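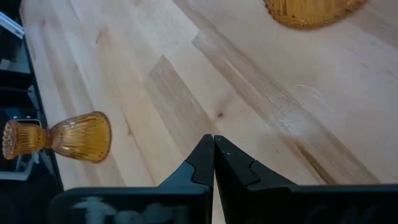
**Tabletop and Miniatures Club, February general meeting, 7:30 pm**

Chair: Ama Akpalu. Minutes: Efua Kpodo.

Minutes of the last meeting were read and agreed, with one fix: the river sections are two feet long, not three. Sorry, everyone who measured their shelves!

**1. The Cluvasier game**

We're doing it! Ama walked us through her plan for the big spring battle, the crossing at Cluvasier, and it got a very warm reception. Six players a side, one long table, and both armies arriving in stages so that people who turn up after lunch still get a proper command. Pooling what members have already painted gives us 1,236 figures, easily the most this club has ever put on a table at one time (the previous best was the winter siege, and we were borrowing cavalry for that).

Yakubu offered to umpire and has a draft of the orders sheet. Players write orders at the start of each turn and messages take a full turn to cross the river. There was a lively discussion on whether a courier can be captured. Agreed: yes, on a six.

**2. Rules**

Flivik was tested last month and people loved the morale system. It does slow down once more than four units are in contact, so Efua will write a one-page summary with the melee steps in order. Uro stays as our skirmish set for regular club nights. A vote to use Flivik for Cluvasier passed easily.

**3. Terrain**

The hills are finished and look terrific. Still to do:

- bridge, plus a "broken" version of it
- hedges, as many as we can make
- two more farm buildings
- static grass on the river banks

Base colors should match the sample board, please. Anyone unsure of the shade can ask Ama for a small pot of the mix.

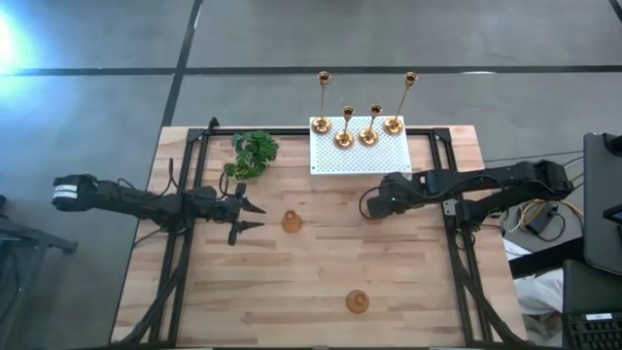
*Wood tabletop with a black frame, two-fingered gripper open.*

**4. Money**

We have $500 set aside for shows and terrain. Efua asked for $40 for foam and glue, approved. Ama would love a printed backdrop too and will bring prices next time.

**5. Painting challenge**

Eleven entries, wow. The theme for the next round is "supply train," so get those mules and wagons out. Finished and based by the next meeting, please, and new painters are very welcome to enter a single figure.

**6. Any other business**

Yakubu has spare movement trays to give away. Dice left behind after the last club night are in the blue tin.

Meeting closed at 9:10 pm, followed by a quick game of Uro, which Efua won.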